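Sorting out the odds and ends: keeping bars and blocks in a deep bin

Last October I finally cleared the long shelf at the back of the workshop, the one where everything under a foot long had been going for years, and I promised a few of you I would write up how I store the small bar-shaped bits now. Well, it has taken me until the following summer, but I got there in the end!

First of all, choose a bin with sloping sides if you can. I used straight-sided crates for ages and was forever scrabbling in the corners with my fingernails, whereas with a slope you can get your whole hand down the side and under whatever you want. My friend Raluca Chiriac put me on to this (she keeps her quilting weights the same way) and I do wish I'd listened sooner.

Go for a wide, open top as well. Lids sound sensible, but a lid becomes a shelf within a week, and then you have a tin of screws and a cold cup of tea to move every time you need one piece.

Don't fill it. I know it's tempting when you have paid good money for a big bin, but one layer on the floor is plenty for the things you reach for daily. The rest can live in a box underneath. I have 27 pieces altogether and only a handful of them are ever out at once.

Colour is a great help too. If you are painting or buying in two sizes, give each size its own colour and stick to it. Josefina Núñez does hers with leftover fence paint, two coats and a good night's drying in between, and she can find the right one without her glasses on.

Lay pieces of one colour side by side along a wall, and keep the middle of the floor for whatever you are in the middle of using. They do wander, of course, and I have a quick straighten-up on a Sunday evening while the radio's on.

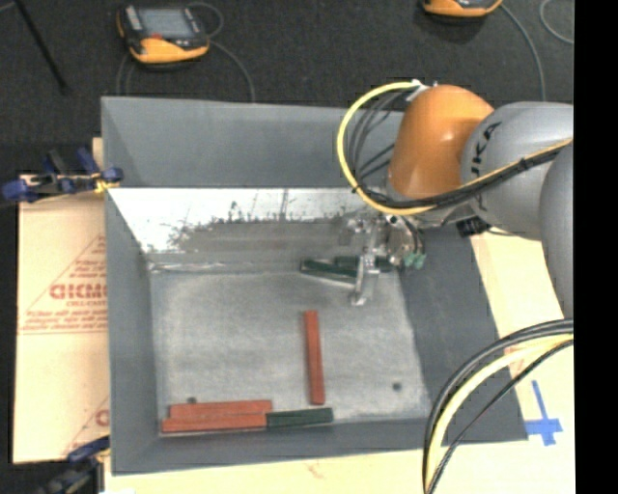 Reddish-brown and dark green bars in a grey bin, with plenty of floor left between the two sides.

As for cleaning, a metallic floor wants very little. Take everything out, brush the grit into one corner, then wipe with a barely damp cloth and dry it straight away. Scuffs on a shiny wall will sometimes lift with a drop of washing-up liquid on a soft rag - go gently, and leave the scouring pad in the kitchen. If they don't shift after 5 minutes I leave them be.

Next time, jam jar lids and what to do with the rusty ones.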